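02/09/2020

Today I stayed in the booth until almost eight in the evening, and my back is telling me about it. The black cloth is up again. On Monday it fell down two times, and Fikri said we should buy a smaller one. I did not want to spend the money, so I borrowed the steamer from Zahira and worked on the folds for 20 minutes. After this I gave up. The folds are still there, and on the left side the cloth stands out like a belly.

The letters took the most time. They are foam, very light, and they do not like to stay in one line on soft fabric. I put "Fast" on top and "UMI" under it, larger. The "t" sits lower than its friends and the "I" leans a little. I looked at them from the door and decided that I can live with it.

Then I did the laundry part, which I had put off since last week. I have sorted socks all my life, but I never before thought so much about how one black thing should lie in a basket. I chose the round white one with the white cloth inside.

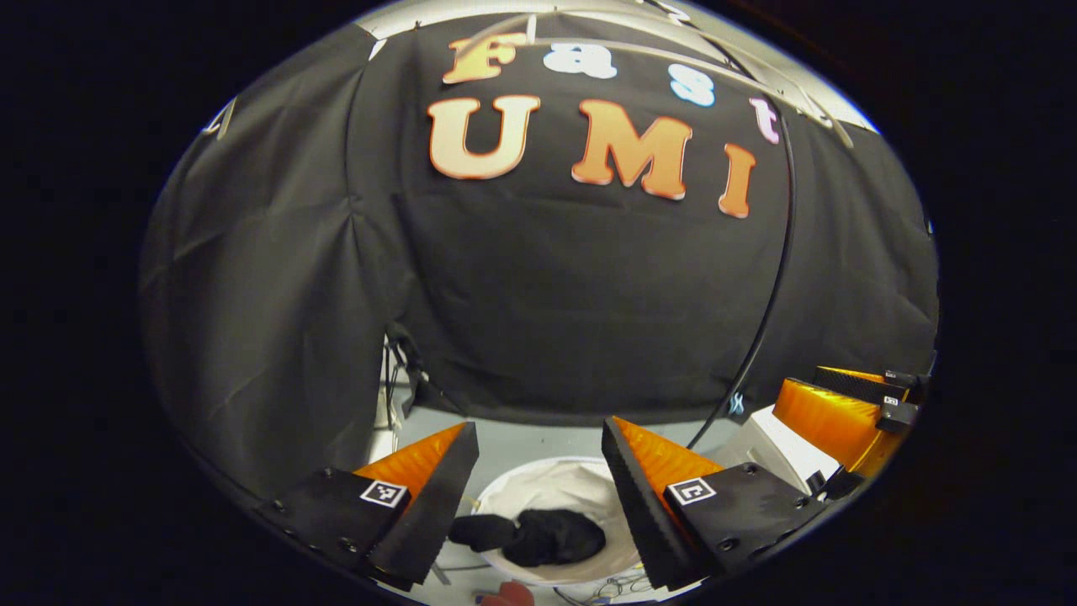 Gangadharan asked me why I put black clothes before a black curtain, and he said that in his home the dark socks always get lost in exactly this way, so he buys only gray ones now. I told him the basket is white and this is enough. He was not convinced.

Tomorrow I must return the steamer and tie up the cables on the table. I also need to write to Pruvaston about the rent for October.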